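I went to my first town council meeting in January, and I have been to every one since. Yes, really! My sister thinks I've lost it.

What got me in the door was the Skundstead bus. If you don't live in Foltmont you won't know it, but the 26 is how half the east side gets to work, and the council wanted to drop the last three evening runs. I figured I'd sit in the back, get mad quietly and go home. Then Nelli Heinonen got up with a petition — 862 names, on paper, in a binder — and the whole room sat up straight. She'd stood outside the Akande market every Saturday to get them.

Musa Nwachukwu, who chairs the thing, could have thanked her and moved on. He let her talk for 11 minutes. Then he asked the transit people why their rider numbers stopped at 6 p.m. when the runs in question start at 8! I wanted to cheer. (You aren't allowed to cheer. I asked.)

The vote got pushed back twice and they finally kept all three runs, with Yakubu Iyamu the only no. I don't agree with him, but he laid out the budget side better than anyone, and I learned more from his speech than from a year of yard signs.

So go to a meeting! The agenda goes up the Friday before, public comment is first, and you can leave after that if you have kids to feed. Next up is the parking plan for Kovstead Street and I have so many opinions. 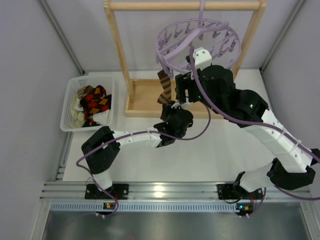 Round lavender clip hanger on a wooden rack.

If you're coming to the parking one, get there early, the good chairs go fast. Bring a sweater too. And if you have the old parking map from before they redid the corner by the library, please email me — I've been looking everywhere for a copy.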